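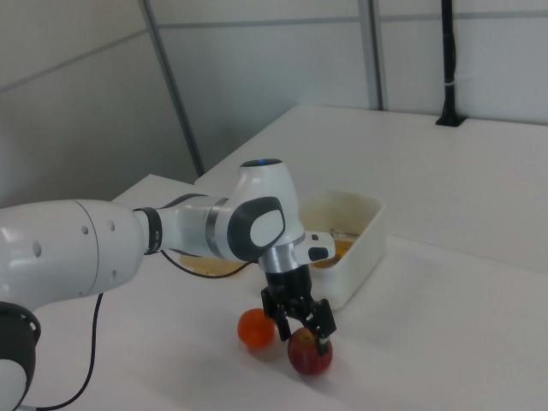 The Fruit Bowl Problem

I own a very nice fruit bowl. It's blue, it came from a potter named Roxana Quispe, and for most of last winter I used it to ruin apples.

My method was simple. I'd come home from the store, tip everything in together, and feel like a person who had her life in order. By the end of the week the apples on the bottom had gone mealy, and I'd be cutting the brown parts off one over the sink and calling it breakfast.

So this December I finally asked for help. Prasetyo Ismail ran the produce counter at Tjoa, the little grocery near my old apartment, for 27 years, and he picks up an apple the way other people pick up a kitten. "Don't squeeze," he told me, when I squeezed. "You bruise it and then the next customer takes it home." He wants you to cup it, feel the weight, and look at the skin around the stem for wrinkles. Red with yellow patches is fine, by the way! I'd been digging past those for years to get to the solid red ones, and half the time the patchy ones taste better.

Small citrus gets the same treatment. A tangerine should feel heavy for its size, and a little loose skin is normal, but if there's a soft spot near the stem he puts it back (or eats it on the spot, which he says was a perk of the job).

Then there's the question of where it all goes. Apples go in the crisper drawer, in a bag with a few holes in it, and they'll stay crunchy for weeks. They also give off ethylene, the gas that makes other produce ripen faster, so mine now live well away from the lettuce. Tangerines can sit out for a few days, spread in one layer where the air can get at them — after that, they go in the fridge too.

Which leaves the bowl. I keep 4 pieces in it now, 2 of each, and refill it from the fridge when it looks lonely. My neighbor Nadhirah Latuheru thinks this is a sad amount of fruit for such a big bowl. She has a point, but she also ate one of the tangerines while she was telling me so, and then asked if I had any more in the fridge.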